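Zahnputzbecher

Ein Zahnputzbecher (auch Mundspülbecher) ist ein kleines Trinkgefäß, das der Mundspülung und der Aufbewahrung der Zahnbürste dient. Er gehört zur üblichen Ausstattung des Bades. Die Bezeichnung wird auch für Becher verwendet, die nur als Halter benutzt werden.
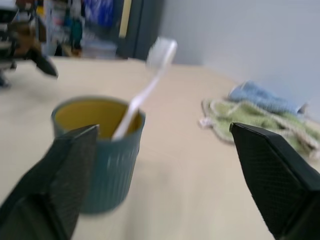

Als Material sind Kunststoff, Glas, Keramik und Metall verbreitet. Kunststoffbecher sind leicht und zerbrechen selten – deshalb werden sie gern für Kinder gekauft. Der Hersteller Zundeo führt in seinem Katalog vom August 2018 insgesamt 17 Modelle, mit und ohne Henkel. Die Serie Plonuton hat eine gerippte Wandung, welche den Griff mit nasser Hand sicherer macht.

Am Boden des Bechers sammelt sich leicht Restwasser. Man soll ihn darum regelmäßig ausspülen und trocknen lassen, die Zahnbürste mit dem Kopf nach oben.

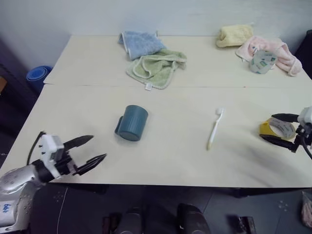 Henkelbecher aus Kunststoff, daneben eine liegende Zahnbürste

Siehe auch: Zahnbürste, Handtuch, Waschtisch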